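Home | Lists | Archive | Search | Log in

Destevgate repair-list > Thread: sorting for the October drop-off

From: Kaja Kuusk
To: repair-list
9 May 2024

Hi all, quick one, typing between calls.

Kiều La wrote:
> Do we still take small electronics at the October
> drop-off or is that only the county now? My neighbor
> has a garage full of dead fans and I don't want to tell
> her the wrong thing. Also who has the key to the side
> door, Hamisi or Mesfin?

Yes we still take them. County takes the big stuff (TVs, fridges, anything with a tube). Fans are fine, tell her to cut nothing, leave the cords on. Key is with Mesfin Tsegaye until the end of the month, then me.

Last year we took in 1782 pounds and way too much of it went in one pile. Workneh charged us the mixed rate for the lot. So this time sort at the table, boards in one bin, wires in another. One kind per bin, please!!
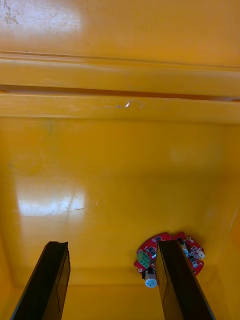 Round red board in a yellow bin.

Other stuff, in no order:

1. Batteries. Tape the ends. Do not put them in with anything else. Jultex will pick up a full bucket for free but they won't come out for half of one, so we may have to hang on to ours till spring.

2. Motors and boards. If they come in together, put them on a tray with paper down first and sort from there. Saves chasing screws.
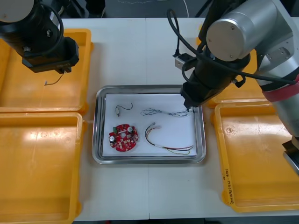 3. Wire. Clean copper pays best, but no stripping on site please, we lost a whole afternoon to that and made $40. Short bits with the plugs still on are fine, they go in the low grade.
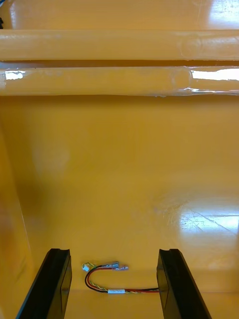 4. Paperwork. Kevser Gündoğdu has the new forms, one per car not one per item. We printed 500 and used 278 last time so no need to print more. Old ones with the Clisis logo are no good, recycle them.

5. Parking. Back lot only. The bakery complained agian and they were right.

Tables: I'd like the same layout at each one, tray in the middle and two bins on each side. Then people can swap tables without asking where things go. Hamisi Nyamweya wants the tray at the end by the wall, I dont love it but will go along if everyone else does.

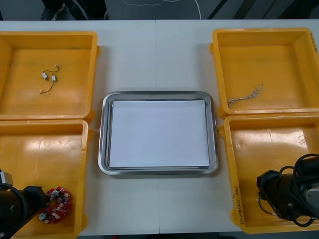 Tray in the middle, bins both sides.

Still need two people for the early shift and a hand truck that rolls straight. Reply to me not the whole list pls.

Kaja

Previous message | Next message | Back to top

This site uses cookies to keep you logged in. OK

Copyright Destevgate repair-list. Contact the list owner.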